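About Us

Welcome, and thank you for stopping by! We are Ollex, a small school for people who like to make things with cloth, thread and color, and we have been at it for 14 years now in the same brick building in Winent. If you have ever walked past on a December afternoon and wondered why all our lights were on and why there were so many coats piled up in the front window, well, that was probably the holiday open studio, and you should have come in.

We started with one evening class in hand dyeing. It was meant to run for six weeks, and then the people who took it asked what came next, and we had to think of something. Weaving came next, then mending, then a quilting group that has never really stopped meeting (they will tell you they are a class, but they teach each other more than we teach them). These days we offer 19 courses over the year, from one-morning workshops for complete beginners to our long winter program, which goes from the end of fall until the weather turns and leaves most of its students with a closet full of scarves.

Our building used to be a shop called Fellari, which sold buttons, ribbon and lining fabric to half the county. The old name is still on the side wall if you look up from the parking lot, and we have never had the heart to paint over it. Plenty of our students remember being brought there as children to pick out buttons for a school coat. When we moved in, we kept the long cutting counter and the wall of little drawers, and we are still finding hooks and eyes in some of them.

We teach in small groups because we like to know who we are talking to. You will get your own place at a table, somebody to help when your thread tangles, and as much tea as you can drink. We don't give grades, and we don't mind at all if you take three seasons to finish a pillow cover. Some of the nicest work we have ever had on our shelves was put away half done, forgotten for a year and picked up again on a rainy day.
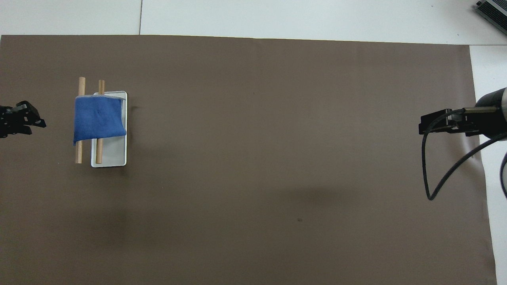 Blue cloth laid over two wooden dowels on a white tray.

Color is still where our hearts are. Our dye courses begin with plain cotton and a few simple baths, and they go on to wool, linen and silk for those who catch the bug. We talk a lot about water, about patience and about writing things down, as the shade you love most is always the one you forgot to make a note of. Our own sample library has grown to 493 swatches, each with its recipe pinned to the back, and we have promised ourselves a party with a very large cake when we get to 500. Students are welcome to borrow from it and even more welcome to add to it.

A few years ago we opened a second room, upstairs, which everybody calls La. It was going to have a longer name, but the sign painter had only finished the first two letters when we all decided we liked it that way. La is where the looms live. It is warm and a bit noisy, and the afternoon light up there is lovely. Members can book time in it outside class hours, and on open evenings you can try a loom for yourself, with no experience needed and no charge.

We are a nonprofit school, and course fees pay for most of what we do. The rest comes from our yearly yarn and fabric sale and from neighbors who leave bags of good cloth at the door. Please keep doing that! Clean cottons, wools and linens are always useful, and so are old bed sheets. We can't take foam, carpet or anything that smells of the basement. A part of what we raise goes toward free places for anyone who would like to learn and can't manage the fee. Just ask at the front desk. You won't have to fill out a long form or explain yourself.

If you are not sure which class would suit you, come by and have a look around. The door sticks in cold weather, so give it a good push. Somebody will be glad to show you the drawers, the swatches and the looms, and to talk for far longer than you planned to stay.

Page last updated December 24, 2018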